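Sat 26 October

I finished closing up the garden this morning, which means pulling the bean poles, coiling the hoses and writing down what happened before I forget it. I have kept a notebook on the plot since we moved out to Brondville, and the early pages are mostly complaints about the clay.

The beans did badly. I planted them too close to the fence and they sat in shade until noon. The peppers were fine. The squash took over the path in September and I let it, because by then I was tired of arguing with it.

Corn was the one I cared about. I grew two kinds, Bineck on the north side and Clunska by the shed. Bineck came up first and stood up better in the wind. Clunska was slower, but I liked the taste more, and so did Orestis Koutsoukos next door, who ate enough of it to have an opinion. The final count in the notebook is 148 ears, 139 of them good enough to eat or give away. The rest went on the compost pile. 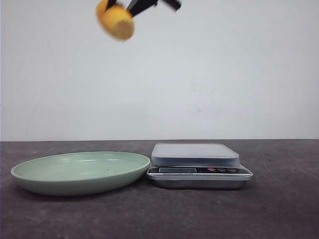
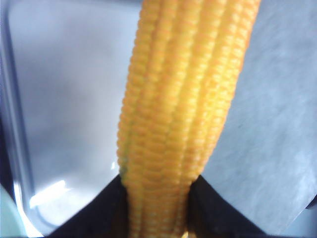
Yellow corn, husked.
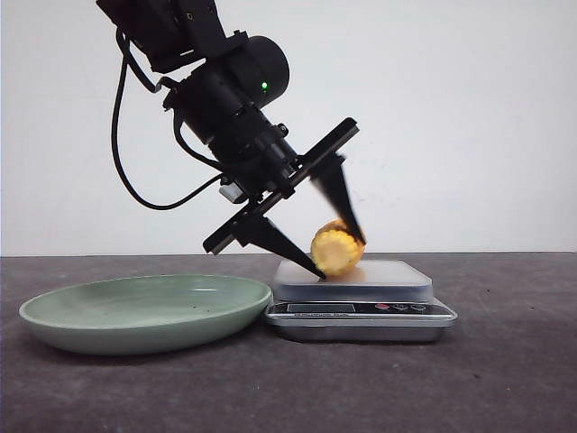
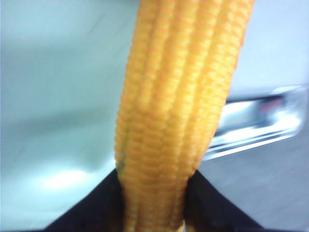 Next year I want to plant in a block. I did long single rows this time and the ears at the ends filled in poorly, with bare patches near the tips. Orestis told me in the spring that this would happen. He grew up with it and plants his in a tight square, and his ears were full all the way up.

I also want to change how I water. The soaker hose from Moschos leaked at the coupling from the first week on, so one corner of the bed was mud and the far side was dry. I replaced the washer 2 times and then gave up and used a can. A new coupling is on the list, along with more straw and a better pair of gloves.

The shed roof needs looking at before it snows. There is a soft spot over the workbench, and I have moved the seed tins to the other wall for now. I saved some of the Clunska for seed. It may have crossed with the Bineck, given how close the beds are - I will find out in the summer.

Garlic goes in tomorrow if the rain holds off. The bed is raked and the cloves are in a bowl by the back door.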